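The Last Night Before Saltirport

1.

The build finished at eleven minutes past two, and Þórey Zoëga did not hear the sound because she had fallen asleep with her cheek on the keyboard. When she woke up, the editor contained 3000 lines of the letter g. She deleted them with care, one selection, one key, and looked at the message in the corner of the screen. Build complete. No errors. There were 700 warnings, but the warnings had been there since April and she thought of them as furniture.

The game was called Saltirport. It was about a harbor town where all the ships left on the same day, and the player was the person who must keep the lighthouse burning anyway. She had begun it when her father was still alive, in another apartment, on another computer. Now it had to be sent to the publisher by nine in the morning, for the console version, and after this she would not be allowed to touch it.

She wrote to Ogilvie.

"It is built. Are you awake?"

Ogilvie was always awake. He lived in a different time, six hours behind her, and he made all the sound in the game: the gulls, the wind, the small bell on the pier. They had worked together for three years and had met one time, in an airport, for the length of one coffee.

"Play it once from the start," he wrote back. "Then send it and go to bed."

"It takes four hours."

"Then you have time."

She made tea in the big cup and sat on the floor, because the controller cable was short. On the screen the title came up slowly, white on dark blue, and under it the words she had written so long ago that she could no longer judge them. Press any button to come home.

She pressed a button.

The first hour went well. She walked down the pier and the boards made the right sound under her feet. She lit the lamp, she spoke with the baker, she found the key in the net. In the second hour she came to the rope bridge, where so many testers had fallen into the water that one of them had sent her an angry poem. She had made the bridge wider for him. She crossed it now without looking at her hands.

At the end of the bridge there was a man standing with his back to her.

Þórey put down the tea.

She knew all the people in Saltirport. There were not many of them, the ships had taken the rest, and she had drawn every coat and every hat herself. This man wore a gray sweater with a darker patch on the elbow. She had never drawn a sweater like that. She walked around him to see his face, but he turned when she turned, so that she saw only his back and his ear.

"Ogilvie," she wrote. "Did you put a person at the bridge?"

"I do sound," he answered. "I can't even open the character files. What person?"

She stepped closer and pressed the button for talking. The box opened at the bottom of the screen, empty, and stayed open for a long moment. Then the letters came, one after another, at the speed she had chosen for old people.

You made it too wide. It was better when one could fall.

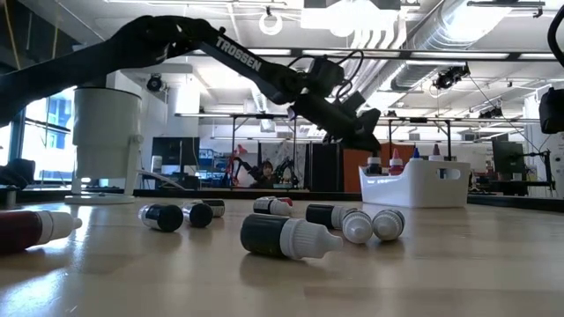
2.

She searched the whole project for the sentence. It was not there. She searched for "wide" and found the baker, who said it about a loaf. She searched the old versions, back to the time when the game still had the name Allier and was about a river. It took her until almost five, and by then it was getting light behind the curtain and her eyes hurt.

In the oldest folder there was a file she did not remember. It had no picture in it, only text, and the name of the file was one word, "pabbi". Father. She opened it.

It was a list of notes. She knew at once that she had typed them, because the mistakes were her mistakes, but the words were his. He had played the very first version in the hospital, on her laptop, with the brightness turned down for the man in the other bed. He did not like games. He had held the controller like a hot plate. And while he played he talked, and she must have written down what he said, quickly, so as to do something with her hands.

The gulls are too polite.

Why does the lighthouse keeper have no chair? He is there all night.

A bridge should be narrow. You want to be a little afraid of it.

There was no sentence about making it too wide. Of course there was not, he had died before there was any angry poem. She read the list again to be certain. Then she went back to the game and the man was gone from the bridge. There was only the post with the rope around it, and behind it the path going up.

She played the rest. It was a good game, she thought, or at least it was finished in the places where she had been brave. She fixed nothing. At the top of the lighthouse the lamp was burning, and she stood next to it and listened to Ogilvie's wind for longer than the achievement required.

"Well?" he wrote. "Is it sent?"

"I want to change one thing."

He did not answer for some time. She could see that he was writing and then not writing.

"Þórey. They will lock it at nine. If you break the bridge, we ship a broken bridge."

"I know how it works."

"Transtead will kill us." Transtead was the publisher. They were very kind people with very long contracts.

"It is one number," she wrote. "And one chair."

The number was easy. She changed it back to 2, as it had been in the beginning, and the boards of the bridge drew together on the screen. The chair was harder. She had no chair in the game, nobody in Saltirport ever sat down. She took the legs from the baker's table and the back from a piece of fence, and painted it the green that was left over from the boats. It looked like a chair made by a person who had heard about chairs — but it stood straight. She put it by the lamp, facing the sea.

The second build finished at twenty past eight. She crossed the bridge one time and fell into the water. The splash was excellent. She crossed again, with her shoulders up by her ears, and this time she came to the other side.

There were 701 warnings. She did not open the list to see what the new one was. She wrote the date in the notes for the publisher, 2 August 2020, and under "changes since last version" she wrote: bridge, chair. Then she sent it, and watched the bar go slowly across, and carried her cold tea to the kitchen.

When she came back there was a message from Ogilvie.

"I've just tried your chair," it said. "When did you make the creak? I like it, but it isn't one of mine."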